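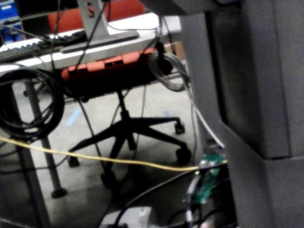

Mariama Dogbe wrote in to say the chairs at the suture bench are the best thing about it, and that after an hour of knots she'd rather have a seat that goes up and down than any amount of extra thread. Fair enough. The chairs are covered further down.

Suture Practice Bench
Quinlan Building, Darkholm
Item 733

The bench is a desk, chairs and a Pestomden suture practice pad, booked as a set. It suits learners who already know how to load a needle and want time to practise, as well as small groups working with an instructor. Pads can also be bought separately and taken home.

The pad

The Pestomden is a soft practice pad in a pale pinkish white, with incisions already cut into it. The edges of the cuts are coloured red, so it's easy to see when they've been brought together evenly and when one side is riding over the other. It takes interrupted and continuous stitches. Bites taken too close to the edge will tear, much as you would expect.

Pads are reusable up to a point. Clip and remove your stitches when you finish, unless you've bought the pad. Old needle tracks don't close over completely, so move along the incision a little each time. Once the edges have gone ragged, put the pad in the returns tub and ask for another. 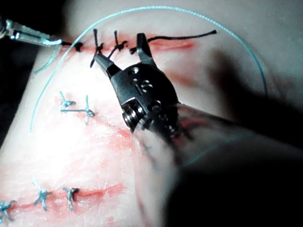 Pestomden pad: black braided stitches along the upper incision, with light blue monofilament.

Suture material

Both braided and monofilament are stocked. Beginners generally do better with the black braided – it holds a knot well and shows up clearly against the pad. The blue monofilament has more spring to it and needs extra throws. Cut a shorter length than you think you need until you're used to how it swings.

Thread is sold in packs of 12 under the Skatinora label. Open packs can't be returned.

The desk and chairs

The desk has a white top and grey legs with round black feet. Wipe it with the supplied cloths only, as the stronger cleaner from the wet lab dulls the surface. Please leave the keyboard dry and don't set fluids beside it.

Chairs have a red-orange shell seat on a black five-spoke base with casters. Adjust the height so your forearms sit level with the pad. Mind the cables near the desk when you roll back, and don't unplug or recoil anything.

Bookings

Sessions run 60 minutes, with a limit of 4 people at the bench. Allow time at the end for sharps. Needles go in the yellow bin by the door, never in the paper rubbish.

New users need a short induction with Abena Mahama or Mohammed-Awal Aryee before their first session. Group bookings go through Esi Acheampong at the front office.

What's included
Desk and chairs
One Pestomden pad per person
Cloths for the desk
Use of the sharps bin

Not included
Thread (buy at the front office or bring your own)
Gloves
Replacement pads to keep

The bench is closed for the first week of August while the floor is redone.

Page updated 6/19/19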